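Small waste at home: the snack wrapper
Speaker notes, Mendico evening talks, 21/07/2023
Time: 12 minutes, questions after

Slide 1. Opening
Good evening and thank you for coming. I want to speak tonight about a very small thing, the silver wrapper from a snack. Please ask the room: who has one in the pocket now? Wait for the hands.

Slide 2. Why I started
In April I kept all the wrappers from my kitchen in one bag. At the end of the month I had 130 of them. I did not believe that we eat so much between meals. (Pause, people usually laugh.)

Slide 3. Where they go
Most of them stay on the table first. They go under a plate, or they fall on the floor and a child steps on them. Say slowly: the distance from the table to the bin is important. In my old flat the bin was behind a door and we were lazy. When I moved it next to the table, the table became clean without any discussion.

Slide 4. Which bin
Shiny foil wrappers are often made of plastic and metal together, and many towns do not take them with paper or cans. Tell people to check the rules of their own town. Do not promise anything about Grarkar, the rules there are changing.

Slide 5. The bin by the table
Keep this slide for one minute. Show the torn foil wrapper over the round bin, with the spotted tablecloth so near. Mention that there is other waste in the bin already.

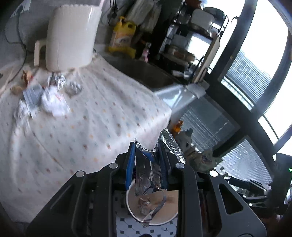

Slide 6. What to try this week
Put one open bin near the place where you eat.
Empty it every evening.
Count the wrappers for 3 days and write the number on the fridge.

Questions
The printed sheets are by the door, 200 copies. Take one also for a neighbor.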